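Rukero Catalog Importer - User Guide

Section 4: Importing Products From a Spreadsheet

This section covers getting your products out of the spreadsheet you swore you would tidy up last November and into your store. You need an admin login, a CSV file and a little patience. If your store runs on Mudus hosting, read the caution under step 6 first.

Each product can carry up to 9 gallery pictures.

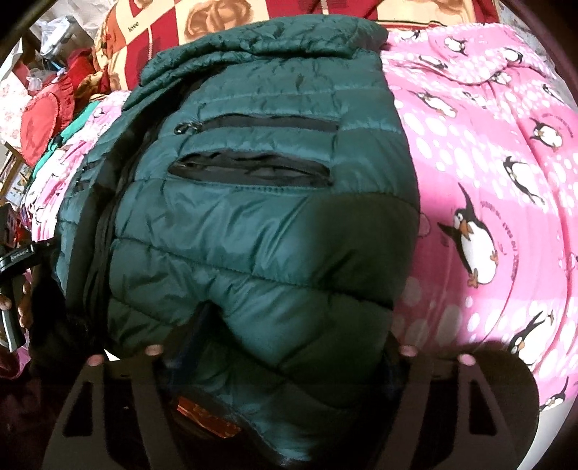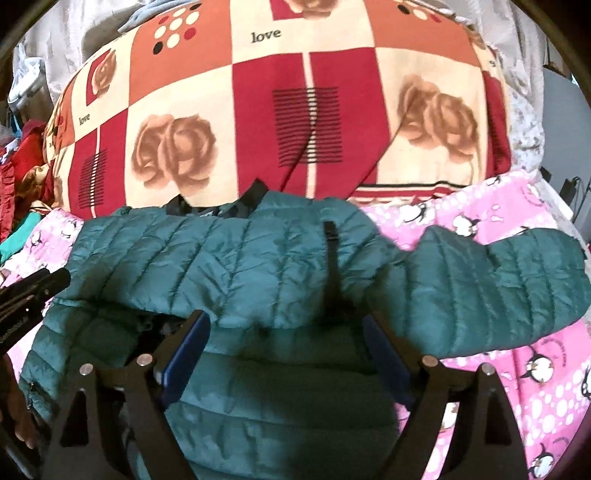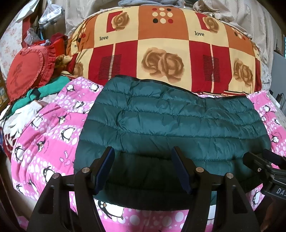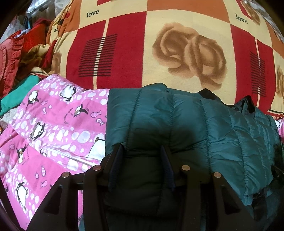 4.1 Before you start

Back up your store. Every manual says this and every reader skips it, so we have put it in its own paragraph to make skipping it feel worse.

Save your spreadsheet as CSV with UTF-8 encoding. Other encodings will import, but your accented letters will come back as small black diamonds, and customers tend to ask about them.

Your file needs these columns, spelled exactly as shown:

sku
title
price
stock
category
gallery

Extra columns are ignored. Yes, including the one called "notes FINAL 2".

4.2 Running the import

1. In your dashboard, go to Products > Rukero > Import.

2. Click Choose File and pick your CSV. The file name appears next to the button. If it's the wrong file name, now is the time to notice.

3. Select a theme profile. Stores using the Ukness theme should pick Ukness. Everyone else should pick Standard. There is a third choice, Legacy, which we keep for people who know why they need it.

4. Match your columns. The importer makes a guess for each one and is usually right, though it has been known to put prices in the stock field. Check that pair before moving on.

5. Set the batch size. The default is 399 rows, a number we arrived at by raising it until our cheapest test server fell over and then backing off. The maximum is 1000.

6. Click Dry Run. Nothing is written to your store at this stage. You get a report listing each row as Ready, Warning or Skipped.

Caution: On Mudus hosting, the dry run may time out with batches larger than the default. Leave the number alone.

7. Fix any Skipped rows in your spreadsheet, save it, and go back to step 2. Warning rows will import as they are.

8. Click Import and leave the tab open. Closing it stops the job after the current batch. The products already imported stay put, so you'll have half a catalog.

Note: The progress bar moves by batch, so it will sit still for a while and then jump. Clicking Import again does not help. We disabled the button, but people were opening a second window.

4.3 If something goes wrong

Error 2289: Duplicate SKU. Two rows share the same code. The report gives you the second one; finding the first is your job - the search box works well for this.

Prices show as zero. Take the currency symbol out of the price column. Commas go too.

Gallery is blank. Separate file names with a vertical bar and leave no space after it.

Categories appear twice. "Coats" and "coats" are two different categories as far as the importer is concerned. Pick one, then run the import again with Update Existing checked.

4.4 Undoing an import

Go to Products > Rukero > History, find the job and click Roll Back. This removes products the job created and restores the old values on products it changed. It can't bring back orders placed against a product you have just removed, so check your open orders first.

If you sync stock with Dankwa, pause the sync before rolling back and turn it on again afterward. Otherwise Dankwa sees the products vanish, assumes you meant it, and clears its own copy too.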